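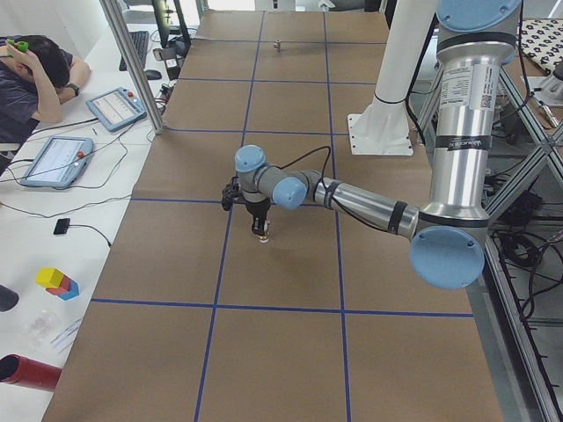 DULUTH, December

Kraft paper is the cheapest sacrificial surface for a workbench, and most of the trouble people have with it comes from how it is put down. Cut the sheet 2 inches longer than the bench at each end. Leave it flat overnight under scrap boards so the roll curl relaxes.

Start at the middle of one short side. Tape the center, pull toward the opposite end, tape the center there, then work out to the corners. Pulling from corner to corner puts a diagonal wrinkle in the sheet that will not come out.

Tape lines can divide a bench into zones for sorting hardware or laying out parts. Mark both ends of each line with a pencil and a steel rule. Unroll the full length, hold it just off the paper, sight along it and lower it in one motion. Do not stretch the tape. Stretched tape shrinks back and puckers the paper within a day.
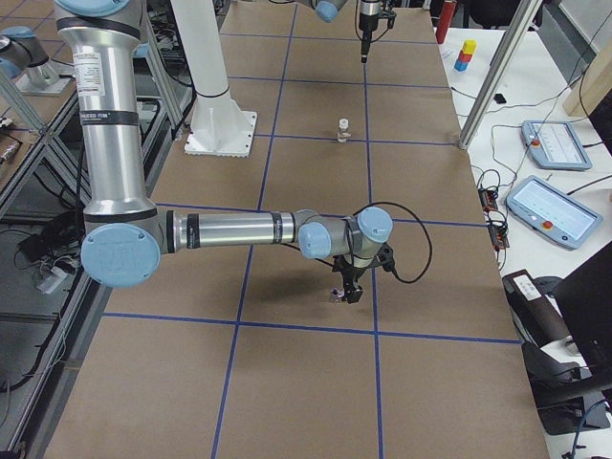 Eduardo Aquino

Glue drips should be left to harden and then lifted with a scraper held nearly flat. Oil is different: cut out the spot, wipe the bench beneath and patch from below with the same paper.

Rags used with linseed oil never stay on the paper. Hang them outdoors, spread in a single layer, until stiff.

To remove old tape, fold it back on itself and pull slowly. If it has been down for months, warm it first with a hair dryer on low. Residue on a varnished top comes off with mineral spirits on a cloth; test an underside edge first.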